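Still doing my own washing up

Every November I check whether a machine can do my chores yet. I spent Saturday reading up on Brirament, a set of 153 kitchen jobs for a simulated arm, all of them duller than mine. A lone strawberry on a tray can be a morning's work.

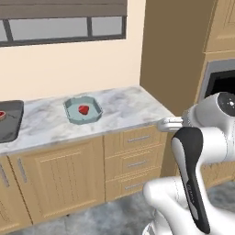

What counts as a chore

Fetch, put away, open, shut. Niser, the control software I've been following, was given 102 tries at each job, and its makers are proud of the fruit. They are quieter about doors. I sympathise, having lost arguments with a microwave myself.
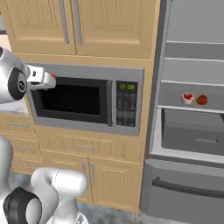
My other grumble is that a rendered kitchen never has a sticky shelf or a drawer full of dead batteries. Mine has both. Kao, the rival lot, promise a real arm in real homes, and I've put my name on their list. I am number 1532.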